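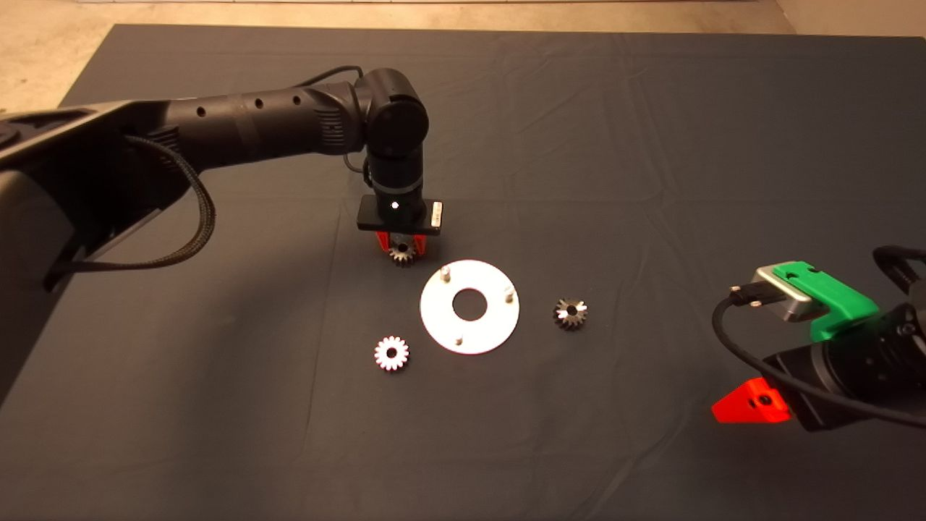 # Resetting the gear cell between runs

These steps cover the two-arm gear cell at Makowska. The task is the usual one: three gears go onto the three pegs of the round plate. Allow 14 minutes for a full reset, or less if the cloth hasn't shifted.

## Before you start

Press the stop on the bench controller and wait for both arms to hold. Don't reach between them while either one is still moving. Remove the plate and gears and set them in the parts tray.

## 1. Flatten the cloth

Pull the cloth from the back corners first, then the front. Small creases are fine. A fold that runs under the plate is not, as it tips the plate enough for a gear to jam halfway down a peg.

## 2. Check the fingers

Wipe the red fingers on both grippers with a dry lint-free cloth. Look for shiny patches near the tips, and try each finger screw with the short hex key. If one turns, take it out, add a drop of threadlocker and refit it. Finger pairs get changed at 816 cycles even if they look good. Write the change in the Nurkero log with your initials.

## 3. Check the cables

Move each arm by hand through its full wrist rotation. The cables should hang in open loops and never pull tight. On the arm with the green bracket, check the plug at the sensor module as well - push it in squarely and don't use the cable as a handle.

## 4. Place the parts

1. Set the plate flat near the middle of the table, pegs up.
2. Put the gears on the cloth, clear of the plate and well apart from each other.
3. Spin each gear on a spare peg before you lay it down. Any gear that drags goes back to Finn Rieger for deburring.

## 5. Run the slow test

Load program 236 and set the speed to slow. Watch the first pick closely. The fingers should close on the teeth evenly, and the gear shouldn't swing when it leaves the cloth. If it does swing, stop the arm, support the gear from below and open the gripper from the pendant.

When all three gears seat in the slow test, set the parts out again and return the speed to 100 percent.

## If a gear won't seat

Check the plate first and the gear second. Leave the arm offsets alone until you have tried another gear on the same peg. Offset changes go through Asabe Nnaji, who keeps the last good values.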